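Drekska Reviews: a data card

What it holds

3,354 short reviews of jazz records, collected from the Hirent listening forum and cleaned up by hand. Each row has the review text, the instrument line-up, the score the reviewer gave and a mood label. The scores run from 0 to 60, a forum habit I would not have picked.

Where it came from

Reviewers agreed to reuse when they signed up. I have read the sign-up page and the wording is thin, so I dropped anyone who later asked to leave. The last pull was in April.

Most of the writing comes from a small group of regulars who like hard bop and say so at length. Vocal records are barely covered. If your model learns that bass solos are tedious, it learned that from them.
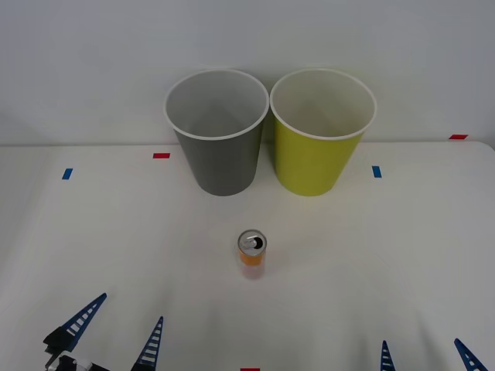
Two paper cups, one gray, one yellow-green.

Mood labels

I have doubts about this column. Subbarao Thampi and I each labeled the same 400 reviews before splitting up the rest, and we disagreed on 143 of them. "Wistful" and "tired" were the worst pair. We talked it over, wrote longer guidelines and carried on, but we never ran the test again. Anyone quoting accuracy on mood should say which labeler's rows they used. The labeler column is there for that.

Scores

Treat them as one person's opinion on one evening. Several reviewers never go below the middle of the scale, and at least one marks down every live album for applause. The Dierckx baseline script rescales per reviewer, and its results look better than I think they should. I suspect it leaks reviewer names through the sign-offs at the end of the text. Strip those first.

Use

Fine for teaching, for testing a text pipeline, or for arguing about Hammond players. I would not build a recommender on it. The Sturkeo split keeps each reviewer in either train or test, never both. The random split is still in the folder for older scripts and gives flattering numbers.

Known problems

Album titles are spelled however the reviewer spelled them. Reissues are not linked to the originals. Some line-ups list a guest who plays on one track as a full member.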